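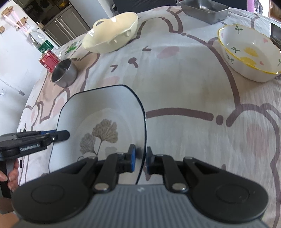 Home Talks Notes Contact

4 min read

OK, hi everyone - mic's on? Good. I'm Brayan, I spent most of July swapping fingertips on hand-held grippers, and I have opinions.

Start with the Lurno pads. Soft, grippy, great on cups. On a plate rim they fold over if you come in too steep, and then you're pinching with the edge of the pad (ask me how many evenings that took!). The Vakstead ones are stiffer and I liked them more than I expected to.

We did 300 grasps per pad set, 50 on each object, same two people all the way through. Plates got two grippers, one per side, everything else got one. Lurno dropped the plate 9 times. Vakstead dropped it 4.

[pause, let them read the table]

Somebody will ask about wrist camera lag. Say yes, we saw it, and the Noonan controller was worse for it than the Erkisov. Don't get dragged into firmware - take that one at the coffee break.

Next slide is pad wear. Pass the two old pads around, and get them back before Friday!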